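Simulated demos for door tasks - worth the compute?

wirebrush_9
We're three months into generating training examples in sim for Skemach, which is supposed to learn doors. The count stands at 2,677 episodes. I still don't believe in it. Teal walls and the same honey-colored wood, over and over. 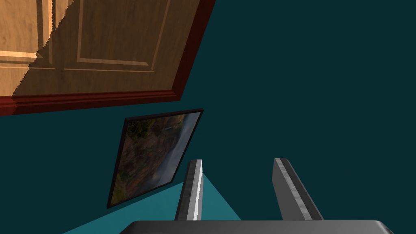
My worry is that the policy learns our wall paint. Change the color and I'd bet the success rate falls apart. I asked for random textures in August and got told it was "on the list."

latchkey_tom
Every sim set looks dull. Paint is the easy part to vary. Contact is where they fall down, and no amount of new wallpaper fixes a bad friction model.

wirebrush_9
Fine, but then why are we logging both grippers on every run when most door tasks need one?
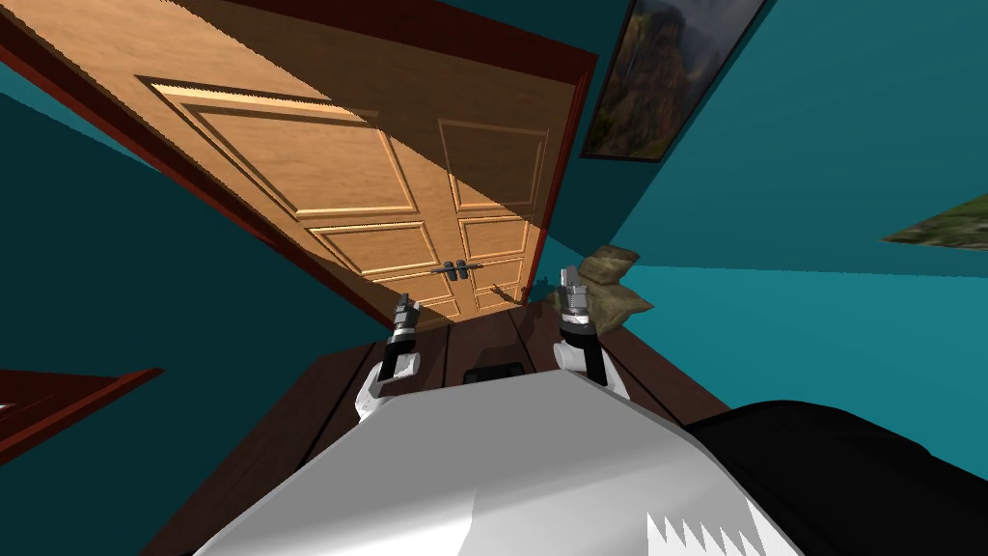

Gijs Desmet: Because you can throw a stream away later and you can't get it back. We dropped the second arm on the Kerslake set and had to redo 80 episodes.

latchkey_tom
80 is nothing in sim. Let it run overnight. Storage is what costs you.

wirebrush_9
And the wrist views? Half of what I review is teal wall, a gripper and a bit of door panel. I can't grade an approach from that. 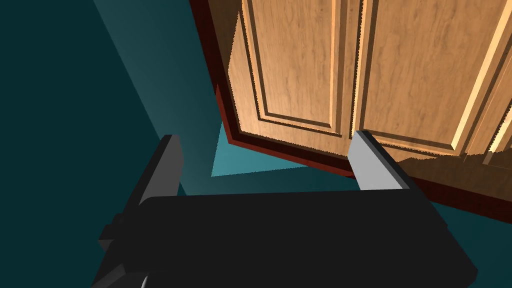
Hollik Manipulation Data Group

Pasting the rule from our team page, for what it's worth: "Reviewers mark an episode from all views together. A poor wrist view alone is no grounds for rejection." I think it's a bad rule - it lets junk in.

pim_orrery
Disagree. If the robot will have that view on the job, train on it. Filtering for pretty angles gave us a model on Wiren that froze whenever it got close.

wirebrush_9
Did you test that, or is it a guess? Clutter bothers me too. Pictures, a paper bag, stuff on a counter, all in with a door task.
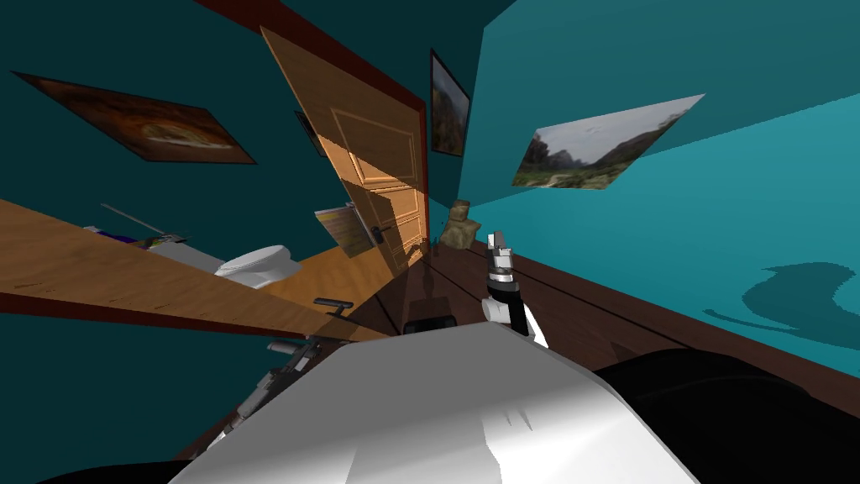 Gijs Desmet

Clutter stays. Hold out three rooms, change the walls in those only, and post the numbers. Then we can argue about paint.

wirebrush_9
I'll run it. Not expecting to be talked round.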